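Tondar Water Testing to Move Into Former Drakeck Building

Saturday, January 8, 2022

The town's private well testing service will move to the former Drakeck building on Mill Road later this month, and homeowners will be able to drop off samples there two days a week.

Tondar, the lab that handles the tests, has outgrown the space it rents behind the post office. It took in 3,000 samples last year, most of them from houses on the east side of the river, where town water does not reach.

A basic test for bacteria and nitrates will cost $165, the same as now. Results will still come by mail or email. Sample bottles can be picked up at the front desk or at the Postach hardware store, and they should be returned within a day of being filled.
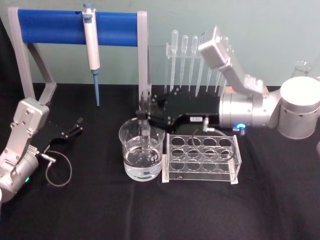

Hanne Snorradóttir said the price is still too high for families who need to test more than once a year, and she wants the town to pay for the second test when the first one comes back bad. Her own well failed in the spring, she said, and she paid for two tests before it was cleared.

Lev Koval, who manages the lab, said a lower rate for repeat tests is being discussed with the town. No decision has been made.

The Mill Road building has been vacant since Drakeck closed its showroom. Parking is in the rear, off Mykhailiuk Lane. The current office will stay open until the move is finished, and bottles already handed out can be returned to either address.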